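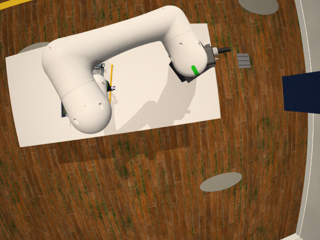

3장. 구매 전 계획과 예산 산정

이 장은 Ovley 탁상형 로봇 셀을 처음 구매하거나 기존 셀에 팔을 추가하려는 담당자를 위한 것입니다. 견적 요청 전에 끝내야 할 작업을 순서대로 다룹니다. 설치와 배선은 4장, 첫 구동은 5장을 참조하십시오.

시작하기 전에 다음 자료를 준비합니다.

- 설치 장소의 평면도(기둥, 출입문, 배수구, 콘센트 위치가 표시된 것)
- 다룰 부품의 실물 또는 도면
- 작업대 제조사의 하중 자료
- 올해 남은 장비 예산과 소모품 예산 내역
- Tiro 배치 프로그램이 설치된 PC

참고: Tiro는 배치를 검토하기 위한 프로그램입니다. 구매 계약 없이도 사용할 수 있으나, 배치 파일을 견적서에 첨부하려면 고객 번호를 입력해야 합니다.

3.1 작업 범위 정하기

예산이 초과되는 경우는 대부분 팔 본체 가격 때문이 아니라 작업 범위가 나중에 늘어나면서 생깁니다. 그리퍼를 바꾸고, 바꾼 그리퍼에 맞춰 브래킷을 다시 가공하고, 그 무게 때문에 작업대를 보강하는 식입니다. 범위를 먼저 문서로 고정하십시오.

1. 로봇이 집을 부품을 모두 적습니다. 크기, 무게, 표면 상태를 함께 적습니다. 가늘고 긴 부품과 작은 금속 부품은 따로 분류합니다. 두 종류를 한 그리퍼로 처리하려면 손가락 형상을 주문 제작해야 하는 경우가 많습니다.

2. 부품마다 시작 위치와 끝 위치를 적습니다. 작업대 위에서 끝나는 동작과 작업대 밖으로 나가는 동작을 구분합니다.

3. 사람이 셀 옆에서 하는 일을 적습니다. 부품 보충, 불량품 회수, 청소가 여기에 들어갑니다.

4. 첫해에 할 작업과 이듬해 이후로 미룰 작업을 나눕니다. 미룰 작업은 견적 요청서에 '추후 확장'으로만 기재하고 금액을 요청하지 않습니다.

주의: 추후 확장 항목이라도 팔의 가반 하중에 영향을 주는 것은 첫 견적에 반영해야 합니다. 팔을 설치한 뒤에는 상위 모델로 교환할 수 없으며 반품 후 재구매로 처리됩니다.

3.2 설치 공간과 작업대 확인

1. 작업대가 들어갈 자리를 바닥에 테이프로 표시합니다.

2. 표시한 자리의 바닥 재질을 확인합니다. 마루처럼 이음매가 있는 바닥에는 수평 조절 발과 하중 분산판이 필요합니다. 분산판은 기본 구성에 들어 있지 않으므로 별도 품목으로 요청하십시오.

3. 작업대의 허용 하중을 확인합니다. 팔, 베이스, 제어 상자를 합한 중량은 66kg입니다. 그리퍼와 부품의 무게는 여기에 더해야 합니다.

4. 작업대 가장자리에서 벽이나 다른 설비까지의 거리를 잽니다. 팔이 도달하는 가장 먼 지점에서 다시 200mm를 비워 두어야 합니다. 이 여유가 나오지 않으면 작업대 방향을 바꾸거나 안전 펜스 견적을 함께 요청합니다.

5. 바닥에 환기구 덮개나 배수구 덮개가 있으면 평면도에 표시합니다. 덮개 위에는 작업대 다리나 케이블 덕트를 놓지 않습니다.

6. 콘센트와 네트워크 단자의 위치를 표시하고 케이블이 사람의 통로를 가로지르는지 확인합니다. 통로를 가로지르는 경우 바닥 덕트 비용을 전기 공사 항목에 넣습니다.

경고: 작업대의 허용 하중은 정하중 기준으로 표기된 경우가 많습니다. 팔이 빠르게 움직이다 멈출 때의 힘은 정하중보다 큽니다. 제조사가 동하중 값을 제공하지 않으면 해당 작업대를 사용하지 마십시오. Sterner 작업대는 품목표에 두 값이 모두 기재되어 있습니다.

3.3 배치 시뮬레이션

실물을 주문하기 전에 Tiro에서 배치를 확인합니다. 이 단계에서 발견한 문제는 파일만 고치면 되지만, 납품 후에 발견하면 재방문 비용이 발생합니다.

1. Tiro를 실행하고 '새 셀'을 선택합니다.

2. 3.2에서 만든 평면도를 불러옵니다. 축척이 맞는지 작업대 한 변의 길이로 확인합니다.

3. 작업대와 팔을 배치합니다. 베이스 위치는 잠정값으로 두고 나중에 옮깁니다.

4. 바닥에 놓인 물건과 옆에 서 있는 설비를 모두 넣습니다. 납작한 물건도 빠뜨리지 마십시오. 팔이 작업대 밖에서 내려갈 때 간섭이 생길 수 있습니다.

5. 그리퍼를 장착한 상태로 자세를 몇 가지 저장합니다. 최소한 팔을 접은 자세, 가장 멀리 뻗은 자세, 부품을 집는 자세가 있어야 합니다. 그리퍼 없이 저장한 자세는 견적 검토에 쓸 수 없습니다. 특히 손가락이나 공구 끝이 길고 가늘게 나온 그리퍼는 손목 하우징만 보고 판단하면 도달 범위를 짧게 잡게 됩니다.

6. 보기를 '상부'로 바꾸고 각 자세를 확인합니다. 흰색 팔이 흰색 작업대 위에서 굽어 있는 상태에서는 상판 경계와 그림자를 혼동하기 쉽습니다. 그림자는 도달 범위가 아니므로 치수를 잴 때 기준으로 삼지 마십시오. 손목 쪽 초록색 표시등과 짙은 회색 그리퍼를 찾으면 팔의 끝이 어느 쪽인지 알 수 있습니다. 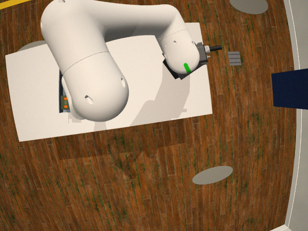
7. '측면' 보기에서 같은 자세를 다시 확인합니다. 상부 보기만으로는 그리퍼 끝과 바닥 또는 상판 사이의 높이를 알 수 없습니다.

8. 베이스 쪽을 확대하여 패널과 단자에 손이 들어가는지 확인합니다. 팔의 아래쪽 링크가 패널을 가리는 자세라면 정비용 자세를 하나 더 저장합니다.

9. '간섭 검사'를 실행합니다. 빨간색으로 표시된 항목은 배치를 고쳐야 하고, 노란색 항목은 여유가 부족하다는 뜻이므로 담당 엔지니어와 상의합니다.

10. 파일을 저장하고 '견적 첨부용'으로 내보냅니다.

참고: Tiro의 바닥과 벽은 모양을 확인하기 위한 것이며 강도 계산에 쓰이지 않습니다. 하중은 3.2의 절차로 따로 확인해야 합니다.

참고: 화면의 가장자리에서는 광각 보기 설정에 따라 바닥 선이 휘어 보일 수 있습니다. 치수는 화면에서 눈으로 재지 말고 '거리' 도구로 측정하십시오.

3.4 품목별 예산 작성

품목은 본체, 말단 장치, 작업대와 바닥, 전기와 네트워크, 안전, 교육, 예비품으로 나눕니다. 한 줄에 두 품목을 합쳐 적지 않습니다. 합쳐 적으면 견적을 비교할 때 어느 업체가 무엇을 뺐는지 알 수 없습니다.

1. 본체. 팔, 베이스, 제어 상자, 기본 케이블을 적습니다. 케이블 길이는 평면도의 직선거리가 아니라 실제로 지나가는 경로로 계산합니다. 연장 케이블은 별도 품목입니다.

2. 말단 장치. 그리퍼, 손가락, 장착 블록, 브래킷을 각각 적습니다. Quintero 그리퍼를 쓰는 경우 장착 블록과 어댑터 링이 둘 다 필요합니다. 둘 중 하나만 주문하여 설치가 늦어진 사례가 여러 번 접수되었습니다.

3. 작업대와 바닥. 작업대, 수평 조절 발, 하중 분산판, 바닥 표시선을 적습니다. 기존 작업대를 쓰더라도 상판 타공 비용은 남습니다.

4. 전기와 네트워크. 전용 회로, 접지 확인, 바닥 덕트를 적습니다. 건물 관리 측에서 지정한 시공 업체가 있으면 그 업체의 견적을 받습니다.

5. 안전. 비상 정지 스위치, 펜스 또는 스캐너, 위험성 평가 비용을 적습니다. 위험성 평가는 최종 배치가 나온 뒤 받아야 합니다. 배치가 바뀌면 다시 받아야 하고 비용도 다시 듭니다.

6. 교육. 운전자와 정비 담당자를 나누어 인원을 적습니다. 교육은 납품 주에 현장에서 진행하며, 인원이 나중에 늘어나면 추가 방문으로 청구됩니다.

7. 예비품. 손가락, 퓨즈, 손목 커버, 볼트 세트를 적습니다. Ovley 기본 예비품 세트는 352만 원이며 그리퍼 손가락은 들어 있지 않습니다. 소모가 빠른 작업이라면 손가락은 두 벌 이상 확보하십시오.

8. 합계에 예비비를 더합니다. 예비비의 비율은 각 기관의 규정을 따릅니다. 규정이 없으면 안전 항목과 같은 금액을 예비비로 잡습니다.

주의: 소모품을 장비 예산에 넣을 수 없는 기관이 있습니다. 이 경우 그리퍼 손가락과 볼트 세트를 소모품 예산으로 옮기고, 견적서도 두 부로 나누어 요청하십시오. 발행된 견적서를 나중에 나누려면 재발행 절차가 필요합니다.

3.5 견적 요청과 비교

1. 3.1의 작업 범위, 3.3의 배치 파일, 3.4의 품목표를 한 묶음으로 보냅니다. 셋 중 하나라도 빠지면 접수가 보류됩니다.

2. 견적서의 유효 기간을 확인합니다. Ovley 견적서는 발행일부터 14일 동안 유효합니다. 내부 결재가 이보다 오래 걸리면 결재가 끝난 뒤 정식 견적을 받고, 그 전에는 예산용 견적을 요청하십시오. 예산용 견적은 금액 확인에만 쓰이며 발주에는 쓸 수 없습니다.

3. 업체별 견적을 품목표와 같은 순서로 옮겨 적습니다. 빈칸이 있으면 '포함'인지 '미포함'인지 서면으로 확인합니다.

4. 운송 조건을 확인합니다. 하역 위치가 건물 입구까지인지 설치 장소까지인지에 따라 금액이 달라집니다. 승강기 규격도 함께 알려 줍니다.

5. 보증 범위에서 그리퍼가 별도로 취급되는지 확인합니다. 본체와 그리퍼의 제조사가 다르면 보증 창구도 다릅니다.

6. 보증이 끝난 뒤의 연간 점검 비용을 물어 이듬해 운영 예산에 적어 둡니다.

3.6 발주 시기

12월에는 발주가 몰려 설치 일정을 잡기 어렵습니다. 회계 연도 안에 검수까지 끝내야 하는 기관은 발주일이 아니라 검수일을 기준으로 거꾸로 계산하십시오.

1. 검수 완료일을 정합니다.

2. 검수 완료일에서 교육, 설치, 전기 공사, 운송 기간을 차례로 뺍니다. 전기 공사는 납품 전에 끝나 있어야 합니다.

3. 주문 제작 손가락이 있으면 본체와 따로 납기를 확인합니다. 손가락의 납기가 본체보다 긴 경우가 있습니다.

4. 나온 날짜가 이미 지났다면 작업 범위를 줄이거나 다음 회계 연도로 넘깁니다. 설치 기간을 줄여 맞추지 마십시오.

참고: 설치 팀은 금요일에 첫 구동을 진행하지 않습니다. 일정표에 금요일 구동이 잡혀 있으면 다음 영업일로 옮겨 계산합니다.

3.7 발주 전 점검표

아래 항목에 모두 표시한 뒤 발주서를 보냅니다.

□ 작업 범위 문서에 부품, 시작 위치, 끝 위치가 적혀 있다.
□ 작업대의 동하중 값을 서면으로 받았다.
□ 여유 공간을 현장에서 줄자로 쟀다.
□ 그리퍼를 장착한 자세로 간섭 검사를 마쳤다.
□ 정비용 자세에서 베이스 패널에 손이 들어간다.
□ 장착 블록과 어댑터 링이 품목표에 각각 있다.
□ 연장 케이블 길이를 실제 경로로 계산했다.
□ 위험성 평가를 최종 배치로 신청했다.
□ 견적 유효 기간 안에 발주할 수 있다.
□ 하역 위치와 승강기 규격을 운송 업체에 알렸다.

발주 후 배치를 변경하려면 변경된 Tiro 파일을 주문 번호와 함께 보내십시오. 베이스 위치가 바뀌면 상판 타공 도면도 다시 발행됩니다. 타공이 끝난 상판은 교환되지 않습니다.

다음: 4장. 설치와 배선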